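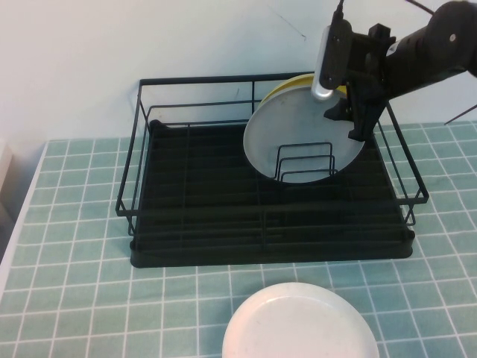
Pre-run software checklist, plate and rack cell, Prerndale
Completed in August, before the morning runs. Controller build 520.

1. Emergency stop read by the controller: PASS
Pressed twice, once idle and once during a slow move. The planner dropped its queue both times and did not resume on release.

2. Joint limits loaded from the cell file: PASS
The default file was still listed second in the launch script. Removed it.

3. Wrist camera stream: PASS WITH COMMENT
Image arrives, but the driver reported 7 dropped frames on start-up. None after that. Check the cable has slack at full wrist rotation before signing this off again.

4. Hand-eye calibration: PASS
Error is 2 mm at the rack. Limit is 3 mm. Repeat if the camera module is knocked or taken off the gripper.

5. Collision model matches the table: FAIL, then PASS
The Quintana planner had the dish rack as a solid box, so every grasp on a plate standing inside it was refused. Changed to a tray base with thin rails. The wire plate holder is now a separate object with its own padding. Rerun gave a valid path.

6. Plate detection: PASS WITH COMMENT
Grey plate upright in the rack: found. Yellow plate behind it: found, but the mask joined the grey one on two tries. White plate flat on the cloth: found, with a low score. The grid lines on the cloth help the depth estimate and can stay.

7. Grasp approach speed: PASS
Capped at 200 mm/s in free space, slower inside the rack volume. The cap is set in the Prekura control layer and cannot be raised from the task script.

8. Contact stop: NOT DONE
Threshold is still the old value from the bench tests. Do not run unattended until this has been set with the gripper closed on a plate rim.

9. Logging: PASS
Joint states, camera and planner output all share one clock. Disk space checked.

Actions
Split the masks for overlapping plates (Zedov perception package, open ticket).
Set and record the contact threshold, item 8.
Save the new rack model to the shared folder and delete the box version.

Result: supervised runs only until item 8 is closed.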